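4.2 Preparing the Counter Cell for a Transfer Task

1. Switch off the Ividero controller and wait for the status light on the base to go out.
2. Secure the arm base to the counter clamp. Tighten both bolts evenly.
3. Route the cables along the arm and leave enough slack at the wrist for a full turn.

Caution: Keep hands clear of the gripper whenever the controller is on.
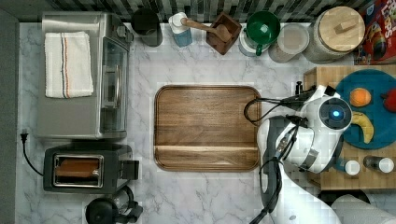
Start and end positions must be taught separately for each task. Enter the height of each surface in the Comness panel before teaching any point above it. For a fruit transfer, the serving tray stays empty in the center of the counter and the plate is placed on the cutting board, within reach of the gripper. Teach the approach point over the edge of the plate first – the tray point follows.

4. Save the points and run the task at low speed for 12 cycles.
5. Record the result in the cell log.

Note: If error 810 appears, repeat steps 2 and 3, then contact Hazem Hajji at Berrada Support.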